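Carpet tile

Carpet tile, also called modular carpet, is a textile floor covering made and laid in separate pieces instead of being unrolled from a single width. Most tiles are square, though rectangular planks are also sold. They are used mainly in offices, schools, libraries and airports, and to a lesser extent in homes.

Construction

A carpet tile has two main parts: the face, made of yarn, and the backing, which gives the tile its weight and keeps it flat. Nylon is the most common face yarn. Polypropylene is cheaper but recovers less well after being crushed. The yarn may be left as loops, cut to form a pile, or worked as a mix of the two. Low loop pile is preferred where chairs and carts are in regular use.

Backings are made from bitumen, PVC, polyurethane or felt. Heavier backings lie flatter and are less likely to curl at the corners.

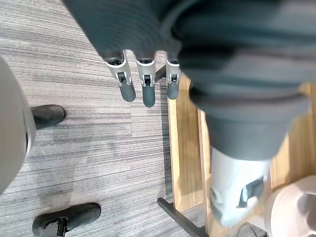
Patterns and laying

Tiles are laid in one of several standard arrangements. In monolithic laying, every tile points the same way. In quarter-turn laying, each tile is rotated against its neighbors, which gives a checkered effect. Planks are often laid in a brick or ashlar bond. An arrow printed on the back of the tile shows the direction of the pile.

Streaked and striped designs are widely used in gray ranges. Short broken lines draw the eye away from the seams – and from small differences in shade between production batches.

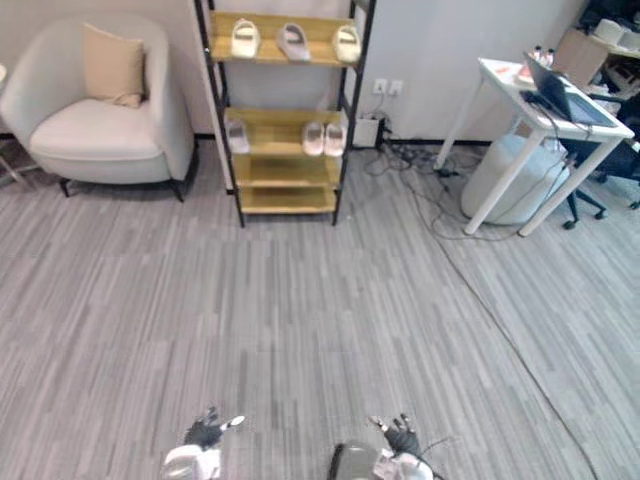
Gray streaked carpet tiles meeting a black baseboard.

Laying normally starts from the center of the room, so that cut tiles fall along the walls. Tiles may be fixed with a tackifier, a light adhesive that allows them to be lifted again, or joined at the corners with adhesive tabs.

Maintenance

Regular vacuuming removes most dry soil. Stained or worn tiles can be lifted and replaced one at a time, and building owners usually keep spare tiles from the original batch for this purpose. New tiles may look brighter than those around them until they have worn in.
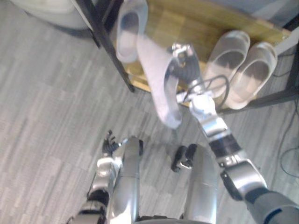 Hot water extraction is used for deeper cleaning, but too much water can weaken the adhesive or seep through the joints. At the Terden public library, 401 tiles were lifted and relaid after overwetting, out of 2,281 on the ground floor.

See also: Broadloom, Raised floor, Underlay

Page last edited 2021-11-10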